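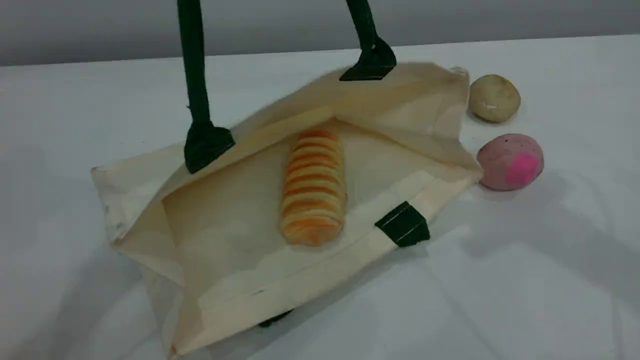

Bring a bag, bring whatever you like in it, and stay for a cup of tea, one regular wrote on the board by the door, and that is more or less how the Tuesday packing table at Stonmont has come to be run.

The idea began in April, when the hall had more cotton bags left over from its spring fair than anyone knew what to do with, and the neighbours at the Bradus allotments wondered whether they might be filled and passed on to people who could do with a little something in the house. Bread was the first thing anybody thought of, and bread has stayed at the heart of it, but all sorts of bits and pieces have crept in since – toys, knitted things, tubs for pencils or seedlings, and now and then a jar of chutney with a very firmly written label.

The table is set out at 9 in the morning and the doors stay open until the last bag has gone, with a long pause in the middle for soup. There are 13 streets on the round at present, and the hall would dearly like to add the ones behind Quintero Road before the evenings draw in.
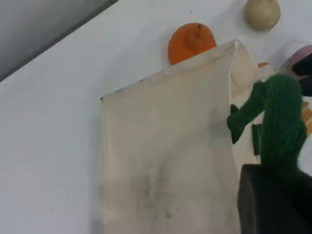 A knitted cactus and a smudged plastic container on the table at Stonmont.

Knitted toys have been especially welcome, and anyone with odd balls of wool in a drawer is warmly invited to hand them over, whatever the colour. Plastic tubs are wanted too, and they needn't be smart, as there is a sink at the back and usually somebody happy to stand at it and chat. Please don't bring glass ornaments or anything with a plug – there simply isn't the room to store them.

Bread is best dropped off on the morning itself, wrapped if possible. Toys and tubs can be left at the Treltik shop on any weekday, in the big box beside the till.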